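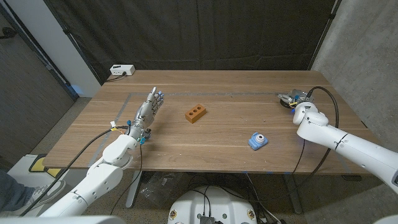

首页 > 木器养护 > 木蜡油

2021-05-10 文/Munther Nimri

Wonach 木蜡油,清香款,1000毫升装

家里有一张用了好些年的木桌,桌面发干发白,摸上去涩涩的,舍不得换又看着心疼,这样的客人我们店里几乎每天都能遇上!Wonach 就是照着这份心思调出来的,底子是亚麻籽油,加了蜂蜡和一点点橙油,开罐的时候味道很好闻(我太太说像刚剥开的橘子皮)。

用法不难,先顺着木纹轻轻打磨一遍,把粉尘擦干净,再拿棉布蘸油薄薄地推开,宁可少一点,也别贪多。等上二十分钟,把浮油擦掉,隔一夜再上第二遍。橡木、胡桃木、榉木都合适,上过清漆的桌面要先把漆去掉才吃得进油。

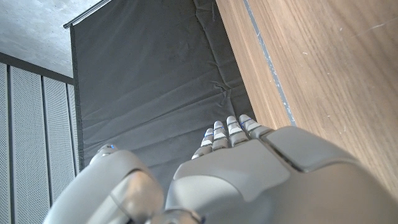
擦过油的布请一定摊开晾干,或者泡水以后再扔,揉成一团放着会自己发热,这一点我每次都要啰嗦两句,请大家别嫌烦。桌面头一个星期尽量别放热杯子,洒了水随手抹掉就好。

一罐197元,搭配 Trolis 棉布两块装另加70元。往年到了11月天气转冷,油会变稠一些,连罐子放进温水里坐一会儿就恢复了,不影响使用。拿不准自家桌子是什么木头的,拍张照片发过来,我们慢慢帮您看,不买也没关系的。

联系我们 | © Khalaf 木器养护 | 返回顶部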